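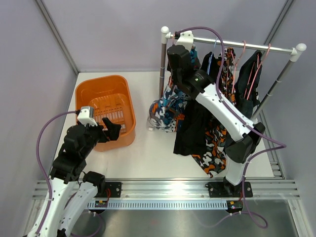

How do I register a group for the Sotia automation open day?

Send the group name, the number of visitors and a contact telephone number to the front desk. Groups of more than five are assigned a guide. Attendance is limited to 200 persons per session, and places are confirmed in writing.

Teodoro Tapia
Visitor Office

The garment handling demonstration is held in Room 64. Two robot arms work with a clothes rack, hangers and an orange basket. Visitors are asked to remain behind the marked line and to hold their inquiries until the operator has finished speaking. 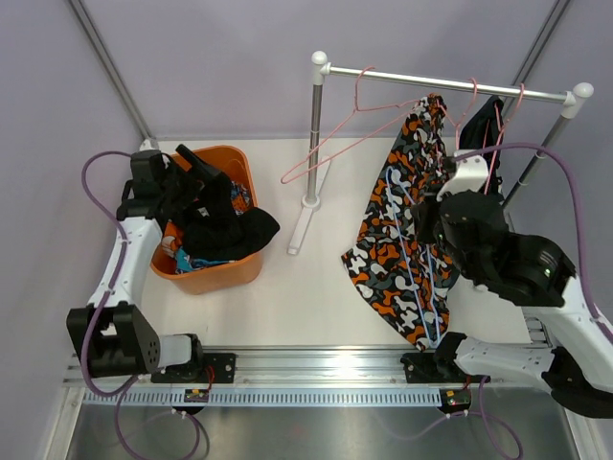
Arrival and parking

Dimaculangan

Our group attended in December. Please use the Vorkon Street entrance, as the main gate closes at 3:15. Parking was full when we arrived, and I would recommend the bus.

Hitetti

I believe registration is also possible at the door, but I have not done this myself. Kindly confirm with the Visitor Office.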